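Print | E-mail

Govbridge Library Opens Repaired Study Room

23/10/2021

The public library in Govbridge opened its second-floor study room again this morning, after 11 weeks of repair work. The room was closed in summer when water from a broken pipe came through the ceiling and damaged the floor and many of the shelves.

Readers can now use the room every day except Monday, and on Thursdays it will stay open until late evening. A place can be reserved at the front desk for up to four hours. Students from the Lema district, who have no library of their own, may register with a school card.

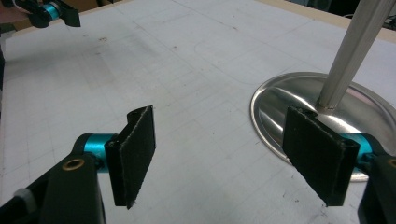 A white tabletop with a faint grid of thin gray lines.

Hussam Matar, the head librarian, said that 900 books were moved to the basement during the work and most of them are already back in their places. The others - mainly old atlases and local newspapers - are still drying and will return in April.

"People asked us almost every day when they could come back," he said. "I am glad that now I can give them a date which is today."

The repair was done by the local firm Perkov. The town council paid for the floor and the ceiling, and the new lamps were bought with money from the autumn book sale.

Oduor Magesa, a student of law, came in the first hour with two friends. He said the room is warmer than before, but he would like to have more sockets near the windows.

Print | E-mail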